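**Product Review: Stulletti Height-Adjustable Workbench**
Prepared by Nives Orlandini, Facilities Purchasing, Clodside
Feb 5, 2019

The Stulletti bench was placed in the shared work area for a trial of one season. Staff were asked to report on stability, surface wear and ease of adjustment.

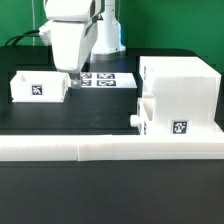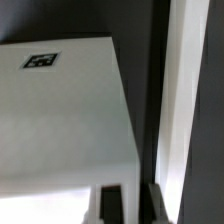
Assembly took two people most of a morning. The printed instructions are clear as far as the legs and crossbar, but the page on the crank is poorly translated and leaves out the locking washer. Mr. Thongdee obtained a corrected sheet from the supplier, Nilsuwan, which replied within a day.

At sitting height the bench is very steady. At full height there is a slight sway when a person leans on the front corner. Mr. Hayashi found this acceptable for general work but not for fine soldering, and we agree with him.

The top resists scratches well. Tape residue came off with warm water and mild soap, although solvent left a dull patch that has not faded. The crank turns smoothly – if slowly – and the handle folds away under the top.

The unit costs $321, against $415 for the Hinon bench now used on the second floor. The Hinon has a better crank and a longer warranty. For rooms where the height is seldom changed, the Stulletti is the more sensible purchase.

Rating: four out of five. Orders for the March budget should specify the rubber feet, which are sold separately.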